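Fitting a second arm and teaching it to stack bowls

By Esperanza Kapoor

Part 4 of the bench notes for the Varness pair. If you haven't bolted down and homed the first arm yet, go back to part 2 and do that before reading on.

The second arm went on in June, using one of the benches at the Irness shared workshop. Nothing in this part needs special tools. You will want hex keys, a steel rule, masking tape, a marker pen and a laptop with the Varex control software already talking to arm one.

Mounting

Clamp the second base loosely first. Move both arms by hand, with the power off, through the whole area you want them to share. They should both reach the middle of the table with the elbow still bent. If either arm is nearly straight at the middle, bring the bases closer together and try again. Only then tighten the clamps. Check them again after an hour of running, as mine had worked slack on one side.

Run the gripper cable up and over, with a generous loop at the wrist. I taped mine along the forearm to begin with and it pulled tight every time the wrist turned. The loop looks untidy but it has given no trouble.

Power and addresses

Both arms leave the factory with the same address. Plug in the new one by itself and change it to 5 in the settings page, save, then switch off at the wall. Wait until the fans stop before you reconnect arm one. If the software shows a single arm flickering on and off, the new address didn't save and you have to repeat the step.

Set the speed limit on both arms to the lowest setting and leave it there until the end of this page.

Finding the table

Each arm needs to know where the tabletop is. Lower the gripper slowly until a sheet of paper just drags under the tip, then press Store. Do this at 3 points well apart from each other, never in a line. Repeat for the other arm with the same points, marked with tape so you can find them again.

The two arms should now agree on the height. Send both to the same taped point, one after the other, and measure the gap under the tip. If they differ, the usual cause is a base that isn't sitting flat. Viklund sell shim sets for this, although cut-up drinks can works well enough.

Recording the moves

Lightweight bowls are good practice objects. They are cheap, they don't break and they slide when you get it wrong, so the mistake is easy to see. Use different sizes, and work out which goes into which before you start.

Record one bowl at a time. Start with the gripper high, come down over the rim, close, lift straight up, travel, lower, open. Keep the lift and the travel as separate moves. When I joined them into one curve the bowl clipped its neighbour more often than it cleared it.

Close the gripper only until the rim stops sliding between the fingers. Thin plastic bends if you squeeze harder and then springs out of line when you let go.
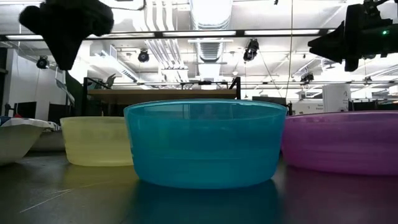
Can both arms move at the same time?
Leave that until each arm can do its own part reliably. I ran them in turn for more than 16 complete stacks before letting them overlap, and even now one waits outside the shared area until the other has lifted clear. The setting is called Zone Hold and it is off by default.

Last settings

Set the pause after opening the gripper to 2000 milliseconds. Shorten it later if you like. With no pause, the fingers drag the bowl sideways as they leave.

Save the whole sequence under a new name, then run it once with no bowls on the table and a hand on the stop button. If that goes cleanly, put the bowls back on their marks and run it again at the same speed.

Part 5 covers adding an overhead camera, so the bowls no longer have to start on the tape marks.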